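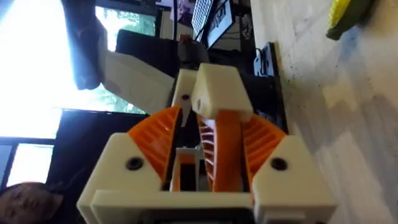
No. 57

Turka: Frequently Asked Questions

Answers to what people keep writing in to ask about Turka, the pair of arms going together in the shared workshop at Haltimdale. Maintained by Giuliana Ayala, with interruptions from Teófilo Sotelo. If your question is missing, send it in. If your question is "why," see near the end.

What is Turka?

Two small printed arms on one table, each with its own gripper, meant to pass things to one another. Passing things is the whole ambition. We had a longer list in October and have since made peace with it being shorter.

Is Turka the left arm or the right arm?

Turka is both. We tried naming them separately and spent an evening arguing about whose left. On the drawings they are A and B, and on the table they are "that one" and "no, that one."

Can I print the parts myself?

Yes. Everything cream-colored on our arms came off the workshop printer, and the only reason it is cream is that Teófilo bought a great deal of cream filament when it was cheap. Any ordinary filament will do for the housing, the base plate and the links. Print the long link flat on the bed. Standing it on end gives you a nicer surface and a part that snaps at the layer lines the first time you lean on the table.

Why are the fingers orange?

They have to be printed in something flexible, and the flexible spool was orange. People have written to compliment us on the color scheme. We accept.

What are the ridges on the fingers for?

The thin horizontal ribs on the inside are there for grip. The ridges on the outer faces let the finger curl a little around whatever it is holding. Giuliana's first version had smooth fingers and could hold a pencil with great dignity for as long as you didn't move it.

My fingers don't close all the way. Is something wrong?

Probably not. Ours sit with a slim opening between them and we leave it like that. If you set the closing point so the ribs touch, the motor goes on pushing after it gets there, warms up, and eventually sulks. Back it off until it stops humming. If you need to pick up paper, fold the paper.

How tight should the two housing screws be?

Snug, then stop. They go into plastic. One black screw in each end block, sunk below the face so it can't catch on the other arm's bracket. If you strip the hole, a longer screw will get you through the week, and after that you are reprinting the block. Teófilo has reprinted the block 4 times and would like it known that two of those were someone else.

There are gaps along the bottom of my base plate.

There are gaps along the bottom of ours too. Small ones don't matter. If you can slide a credit card in, loosen both screws, press the whole thing flat against the table and tighten again, a bit on each side in turn. If it still rocks, the print warped and you need a wider brim.

Do the arms hit each other?

They used to do almost nothing else. The reach of one overlaps the reach of the other, as it must if they're going to hand anything over, and early on we relied on everybody typing the right numbers. Now each arm has a zone it may enter only when the other has stopped. This makes the handover slow. It also means we have quit buying superglue by the box.

How far apart should I mount them?

We have 700 millimeters between the bases, center to center, and wish it were a little less. Tape them down with something you can peel off and try a few spacings before you drill. Our tabletop is white and shows every bad decision, so we clamp.

Do I need two computers?

One will do. We run both arms from one machine with the monitor on the same table, within easy glaring distance. The control program is called Pimau and is mostly text on a dark background. Giuliana has promised a proper screen with buttons. Please stop writing to ask about the buttons.

Pimau says "joint lost" and everything stops. What now?

Check the cable at the joint before this one. The error names the first joint that failed to answer, and the actual trouble is very often one plug back. Push each connector in until it clicks. Restart Pimau afterward. It doesn't notice that you've fixed anything and won't thank you either.

What about the wiring kit from Urrego?

Urrego is the supply counter two doors down from us, and the kit is fine. The wires in it are cut for a single arm. Ask for the long set, and ask twice, as the short set is nearer the register.

Should the table be near a window?

Ours is beside a big one and it's lovely for people. Cameras are less keen. Around noon anything looking toward the glass gets a white slab with some tree in it, so we do the fussy testing after 4 in the afternoon. A curtain has been proposed. A curtain has been proposed for quite a while.

Can I put my head near it while it's running?

The motors are small and the worst injury so far is a pinched thumb (Teófilo, left, fully recovered). Still, cut power before you get down to table height to peer at a linkage. Tie back long hair. Keep a hand on the switch if you must watch it move from up close, and wear glasses.

What can it pick up?

Things the size of an egg or a little larger, soft or hard. We don't use eggs. Blocks, bottle caps, a rolled sock, a small plush thing. Anything shiny and round will leave the table, and anything under the table is your problem, as the arms don't go there.

Does the handover work?

Often enough that we show visitors. Seldom enough that we pick which visitors.

Why?

Teófilo wanted something to do with his hands over the winter and Giuliana wanted to see whether the second arm could be built faster than the first. It couldn't. We reused one bracket the wrong way around and found out after everything was wired.

Can I come and see it?

Yes, in the evening, when the workshop is open to everyone. Use the side door and knock hard, the printer is loud. Bring a flathead screwdriver if you own one. Ours has gone again.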